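Transcribers wanted for the Pilholm parish and census index

Hi, I'm Wenjie Qiu, and I've been chasing dead people through old paperwork for longer than I'd like to admit. Right now I'm putting together a small group to help me finish the name index for Pilholm township, and I'd love it if you joined in (yes, even if you've never read a census page in your life!).

What we've got so far: scans of the household schedules, two burial registers from the Hirnton side of the river, and a stack of land tax lists that Chak-lun Mak photographed over one very long October. The lot comes to 1,102 pages. We've typed up 692 of them. The burial registers are the slow part, mostly on account of one clerk who wrote his capital L, S and T exactly the same way. I have spent whole evenings on whether a man was a Lowe or a Towe.

I need five people. You'd get a batch of pages by email, a blank spreadsheet, and my cheat sheet of local surnames and abbreviations. Type what the clerk wrote, spelling mistakes and all, and put a question mark after anything you can't make out. Please don't fix ages that look wrong! Half the time they're wrong in a useful way, and Tin-yau Kong, who checks every batch against the second reader's copy, would much prefer to see the original mess.

Time-wise, figure on a couple of hours a week. Most people get through a page in one sitting once they know the handwriting. If you go quiet for a bit, that's fine, just tell me so I can pass your pages along.

It's unpaid, I'm afraid. You do get your name in the front of the index, early access to the whole thing, and lookups from me in the Britberg newspapers, where I've got a pretty good set of obituary clippings. If your family came through Britberg or Hirnton, say so when you write and I'll try to send you pages with your own surnames on them. I found my landlady's great-grandfather that way and she's still talking about it.

To sign up, send me a few lines through the contact form with "Pilholm index" in the subject. Tell me what computer program you use for spreadsheets and whether you read any German, as there are 213 entries with German notes in the margin and I'm hopeless at them. I'll send a short practice page back.

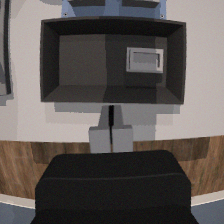

Open bin, seen from above (computer rendering)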